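Testing the Flellard sorting kit before you pay for it

By Radu Lungu

Flellard sells its sorting kit as ready to go in an afternoon. Mine took two days, so I don't put much weight on the brochure. If your supplier will lend you one, run this test first. The kit is software and a calibration routine; you supply the arm.

1. Clear the table and run the calibration twice. If the two results don't agree, stop and call support. I got a decent answer from Alina Olteanu there, after a wait.

2. Ignore the sample blocks that come with the kit. They are all the same size and stiffness, and any gripper looks good on them. Fill a tray with things you'd expect to cause trouble: knitted cloth, spiky balls, plush, a clear plastic bag. Let them overlap.

3. Put your target boxes on the side of the tray away from the arm, so every pick has to travel. Use boxes with a round hole in the top. A wide-open bin hides sloppy placement. 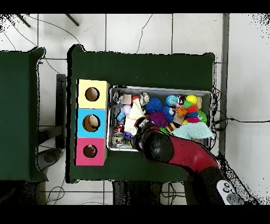 The gripper down in the mixed tray, with the box stack at left.

4. Set the speed to the default and leave it there. The demo video is obviously sped up, and the manual's "recommended" setting is slower than the one on the sales page.

5. Run 174 picks and write down every one, including the ones you had to rescue by hand. The kit's own log counts a rescued pick as a success. I'd call that cheating. My tally was 151 clean picks with no help from me, and the log gave itself a better score.

6. Refill the tray in a different order and repeat. Cloth on top and cloth underneath are two separate problems, and you want numbers for both.

About the price: the license runs 48 months and you can't pause it. Mircea Anghel at Drevo told me they'd negotiated an exit after 6. Ask for the same in writing. I asked in September and am still waiting for a reply.

I haven't tried the Visser plug-in, so don't take any of this as covering it.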